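Lyimo suturing software: progress report, second period

The planner and the thread tracker now run together on the bench at Ernen. The grant plan had this down as the main goal for the period, and on paper it is met. I would be careful about what it means.

In the January test the software made 80 stitch attempts on practice pads. It completed 28 of them without an operator touching the controls. Most of the others stopped at the handover between arms, when the tracker lost the loose end of the thread and the planner kept working from an old position. Drumer, the simulator we were asked to use, predicted almost none of these stops. Its thread is too well behaved, and I no longer trust its scores as a guide to anything on the bench.

The new tracker from Clillow is faster. Whether it is better I can't say yet. It still confuses cut ends lying on the pad with the live strand, and the filter meant to fix this has been "nearly ready" for 6 weeks.

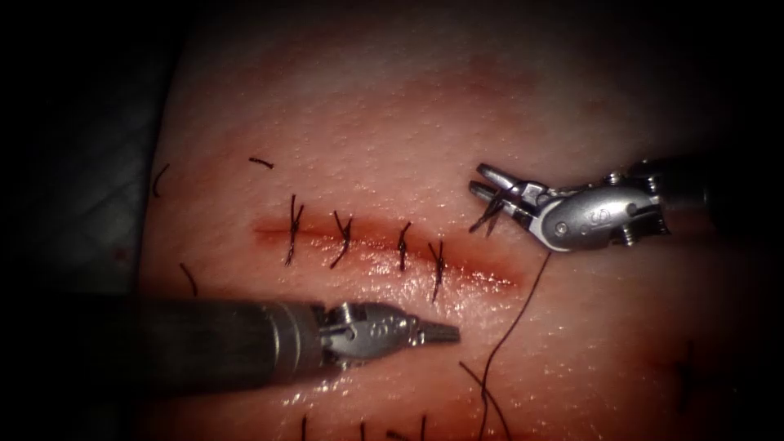
Bench work on a practice pad: four stitches tied, right end of the incision still open.

Knot tightness is not measured at all. A stitch counts as complete when the planner reports it complete - a weak test, and we wrote it.

For the next period we ask to move 20 hours from simulation to bench time and to hold off on curved incisions until the handover is fixed.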